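Haltik to buy 20 more hand-held grippers after council of partners backs equipment plan

November 4, 2025

Haltik, the Brunton firm that records everyday household tasks for companies building robot arms, is to order 20 more hand-held grippers and put off buying a second robot arm until next year at the earliest.

The decision closes a budget round that began in March, when the firm's partners were asked to choose between a large single purchase and a longer list of smaller ones. Staff had argued for the smaller items, saying that recording work was being held up by a shortage of tools in the field.

Keith Sheehan, who runs operations at Haltik, said the arm the firm already owns stands idle for part of most weeks while people wait for grippers to come back from other homes.

"An arm looks good on a quote and it looks good when clients visit," he said. "But what we sell is recordings, and the recordings are made by people holding a gripper at a table. We were short of the cheap thing."

The new grippers will come from Lito, which supplied the first batch. They will be sent out in pairs, one for each hand, with a charger, a carry case and a set of spare finger pads. Three of the pairs will be kept back at the Brunton workshop to replace units sent in for repair.

Spares take up a larger share of the budget than before. Haltik has set aside money for 300 replacement finger pads, along with cables and screws, after running out of pads twice over the summer. Hemi McAlister, who looks after the workshop, said pads were the part most often asked for, followed by cables.

"We priced the tool and forgot what it uses up," McAlister said. "This time the pads are a line of their own – and so is postage."

The plan also pays for 128 hours of training for new recorders in Brunton and Brernness. Much of the work is done in ordinary homes, with kitchen toys and other small objects sorted in and out of bins.
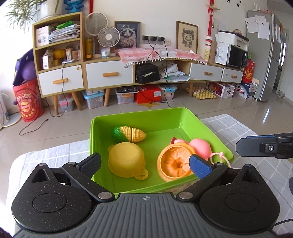

What happens next

The order is due to be placed this month, with delivery in two lots. The Brernness recorders will be supplied first, as they have been sharing tools with Brunton.

Haltik will look again at the second arm in March. Sheehan said the partners had asked for a log of how many hours the present arm is used, and for a price on leasing as well as buying.

Money for storage and computers is not part of the plan and will be dealt with separately. Recorders who have a faulty gripper have been asked to return it to the workshop before the new stock arrives, with a note of the fault taped to the case.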